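Piddale Computer Reuse, monthly meeting, Sep 12, 2020

Present: Gilberto Huanca (chair), Elsie Wainwright (minutes), Chávez, two from the Vunivville branch by phone, line bad. Apologies from the Undden school office.

Started late, key trouble again.

**1. Last minutes**

Read, OK'd. One fix: the monitor drop-off was at the side door, not the loading dock. Elsie to correct the copy in the binder.

**2. Undden towers**

Main item, took most of the hour.

The Undden school wants working desktops for kids at home by November. They have given us 29 old office towers, all one batch, stacked along the back wall. Gilberto has opened 8. Mixed bag. Dust heavy in some. Two with swollen capacitors near the socket, those go straight to parts. Rest look worth the time.

Vunivville asked if we could just wipe the drives and hand them over as is. Gilberto: no, some have had processors pulled already, the school's own IT person took them before pickup and didn't keep a list. So every case gets opened, no skipping. Vunivville fine with that once they heard it (had to repeat it twice).

Discussion on the order of work. Agreed:

- Side panel off, panel goes under the same table as its tower. Last time we ended up with panels that fit nothing
- Check socket first. If empty, leave the lever and frame alone and keep fingers off the contacts
- Blow out dust outside, not in the room
- Pull drives, tag with the tower number, into the gray bin for wiping
- Memory last, tested in pairs on the bench machine
- Write it all on the sheet taped to the case. Pencil ok

Gilberto went over one on the slotted table while we talked. Tower laid flat, open side up, so everyone could get a look at where things are.
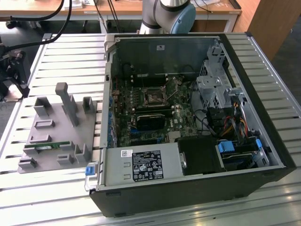

*Item 2: open tower on the work table. CPU socket empty, power supply along the near side with its blue release latch.*

Points that came up at the table:

Power supply. Chávez wants to know if we test these in the case or out. Gilberto says out, on the tester, then back in the same case. Blue latch is the release, don't pry at the corners. Elsie asked about opening the supply itself. No. Never, not even unplugged. Bad ones get a red tag and go to the recycler whole. To be added to the rule sheet by the door in large print.

Cables. Red/yellow/black bundles to the drive bays get left where they run unless one is damaged. Chávez cut ties on a different tower last month and it took a whole evening to get the side back on. No ties cut without asking, please.

Blue tabs in the drive bays. Elsie asked are these worth saving from parts machines. Yes. They snap when people are in a hurry and we have no source for new ones. Coffee can on the shelf, labeled. Also save screws, seperate can.

Expansion cards. Cards stay in for now. If a card has to come out for testing it goes in a bag with the tower number on it. Not loose in the drawer!!

Processors. For the towers with nothing in the socket we need replacements. Vunivville thinks they have a box of pulled chips from an office closing, not sure what kind. Will look and send a photo of the markings. Gilberto said don't buy anything until we know. Chávez had found a used lot online, up to 70 dollars with shipping. Held over.

Thermal paste: one tube left, half used. Buy more. Approved, no vote needed.

**ACTION** Gilberto: open the rest of the batch and finish the sheet.
**ACTION** Vunivville: photo of chips to Elsie.
**ACTION** Elsie: rule sheet, coffee can labels, paste.

**3. Money**

Balance read out. We have 1000 dollars set aside for the fall work, from the spring sale. Elsie would like none of it spent on screens as we have plenty. Chávez disagrees, says half the screens we have are too dim for a kid to read off all day. Went back and forth. Agreed to plug them all in and look before anyone decides. Chávez to do this, bring results.

Keyboards are the bigger worry. Most in the tub are missing keys. Gilberto to ask Undden whether families could use their own.

**4. The room**

Windows open whenever anyone is working, masks on, no more than four in at once. Hand wipe station moved next to the coat hooks. Wipe tools down at end of shift, drivers and pliers included.

Wrist straps: one clip is broken, Chávez has a spare at home. Nobody to work on a board without one. Gilberto noted the carpet end of the room is worst for static and asked that the boards stay off that side. OK.

Tables. The slotted ones are good for clamping but small screws go right through. Elsie suggested a towel or tray for loose bits. Tray, says Gilberto, towels shed lint. She has some old baking trays, will bring in.

Shelf by the window still leaning. Not to be loaded above the middle until fixed.

**5. Handover to families**

Short on time. Basics only: each tower goes out with power cord, one page of start-up instructions and our phone number. Vunivville offered to do the page in Spanish too, gladly accepted. Chávez will read it over.

Question whether we take machines back if they fail. Yes, swap, no questions asked. Need to hold some finished ones in reserve for that, how many left open untill we know what passes.

Pickup spot not settled. Undden prefers the school lot. Gilberto to confirm with the office.

**6. Other**

- Printer someone left on the step: no label, no cord. Recycler.
- Drill bits missing from the small case. If you borrowed them bring them back
- Elsie out for the next two work sessions, Chávez has the key

Phone line dropped during this item, Vunivville did not get back on. Elsie to send them these notes.

Closed by Gilberto. Next meeting same room, time to go out by email.

E.W.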